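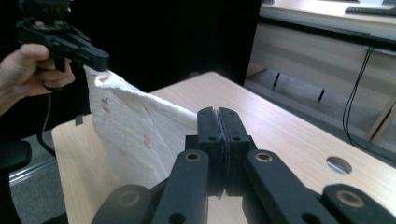 Terus Hand-Held Gripper, Pair

Sold by Castgate. Listing written by Jarmila Slanina after a month with the pair on loan.

We stock four ways of showing a robot a task, and we have complaints about all of them. The Terus pair is the one we complain about least when the job involves cloth. You hold one gripper in each hand, do the task yourself, and the recording is used later to train a policy for an arm. No arm is needed on the day.

What it's supposed to do

The Terus leaflet says that anyone can record usable demonstrations within minutes. We don't agree. Zdislava Brabec had used a leader-follower rig for two years and still threw out most of her first session, because she kept moving the way hands move and forgetting that an arm has to follow. Expect a few afternoons of bad data. If your people have never watched a trained policy fail, expect more.

Cloth work

Small printed cloths with a hem are what we tried most. One gripper takes a corner and lifts, the other comes in for the next one. Closing the tips on a thick hem is easy enough. Thin single-layer fabric away from the hem is harder, and you will pinch air more often than you'd like. You feel very little through the linkages, so you work by eye. Some people hate that. We think it keeps you closer to what the robot will have to go on, but we haven't got numbers to prove it.

Fingertips

Black, with dark padding where the two tips meet. The padding is a wear part. Ours had gone ragged along the edge by the end of the loan, and Terus wouldn't say how long it should last. Buy the spare set with the pair. Changing it is a screwdriver job, and you should record a fresh calibration afterward even though the manual calls this optional.

Compared with remote control

If you already own two arms and a leader rig, keep them. Remote control gives you motions the arm has already made, so reach and joint limits take care of themselves. With hand-held grippers you find out later. Out of 63 folding demonstrations from our loan period, 21 asked for a wrist angle our test arm couldn't reach. Mangubat, the replay software we also sell, will flag these, but it won't fix them.

Where hand-held wins is speed and setup. You can work at an ordinary desk – mind the cable, which likes to catch on table corners – and pack up at the end of the day.

In the box

Two grippers
Two cables
One set of spare screws
Calibration card
Printed manual (the online one is newer, use that)

Not in the box: spare padding, carry case, recording software. Dodum and Mangubat both read the files. The free Terus viewer opens them and does little else.

Who shouldn't buy it

Anyone who needs force data. Anyone working with parts heavier than a mug. Anyone who has been told that 16 demonstrations will be enough.

Availability

Next batch due in May. Loan units can be booked through Vojtěch Procházka at the Castgate front desk, deposit required, padding wear charged on return.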